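Policy passes in simulation but misses clear glassware on the real arm. Is it the depth or the planner?

Asked in Perception and Planning, March 2020. Viewed 536 times.

I took over a pick-and-pour project at Tirnholm and I don't trust much of what I was handed. The arm runs the Araya planner with a learned grasp scorer on top. The person before me left a note saying the scorer was trained on 600 demonstrations and is "robust to transparent objects." In simulation it never misses. On the bench it goes for the graduated cylinder and stops short, or closes behind it, and the planner reports success either way.

Things I've tried: swapping the wrist stream for the head stream, lowering the scorer threshold, planning with collision checks off for the object (bad idea, I know). The vendor's support people say to collect more data. I've heard that answer before and it's always free for the person giving it.

Stills from the wrist and head cameras, all with the same setup, are at the bottom of the first answer, where Sumeya asked for them.

3 answers

Sumeya Birhane
Accepted

I'd want to see proof that the scorer is even the part that's failing. "Trained on 600 demonstrations" tells you nothing until you know how many had clear glass in them and how many were the same motion recorded over and over.

Take the scorer out. Hard-code a grasp pose that you measured by hand, send that through the planner 20 times, and write down where the fingertips end up. If they land in the right place, your control and calibration are fine and you can go blame perception. If they don't, more demonstrations will just teach the scorer to hide a bad hand-eye transform — and then it breaks again the first time somebody bumps the mount.

Second, check timestamps. Most wrist camera setups I've been asked to look at were pairing a picture with a joint state from a little later. With the arm still you'd never notice. With the arm moving, the object position is off in the direction of travel, which sounds a lot like your "stops short." Wait for the joints to settle, grab a frame, then plan. If the misses go away, there's your bug.

Third, the planner saying success only means the trajectory finished. It has no idea whether there's anything in the hand. Log finger position at the end of the close and compare it to the width of the cylinder.

Depth on clear glass is bad, yes. I'd still leave it for last, mostly because everyone blames it first.

Stills added from the asker:

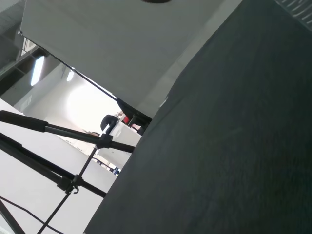 Head view, then the wrist again over the funnel and flask: 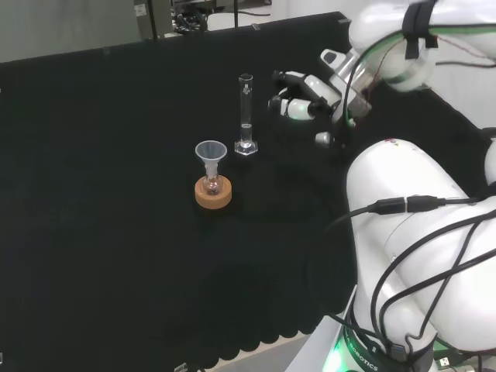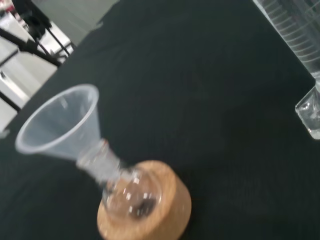

I'd also stop feeding every wrist frame to the scorer. Put a plain sharpness check in front of it and drop whatever fails, and drop anything taken while the wrist is pointed away from the workspace. Your scorer will return a number for any frame at all, and as far as I can tell from the config you posted, nothing downstream ever asks if the number makes sense. A confident score on a useless frame is worse than no score.

Gopinath Pillai

We had the same trouble with Tretport and moved to the Trulteck driver, version 7. Fixed it for us. Try that.

Comment from Sumeya Birhane: Fixed it how? If the new driver changed the timestamps then that's my second point. If it didn't, I'd like to know what you measured.

Comment from Gopinath Pillai: Didn't measure, it just stopped missing.

Guest answer

Could be lighting. Could also be the planner tolerance, ours was set way too loose by default and I only found it by reading the launch file line by line. Not sure it applies to your version.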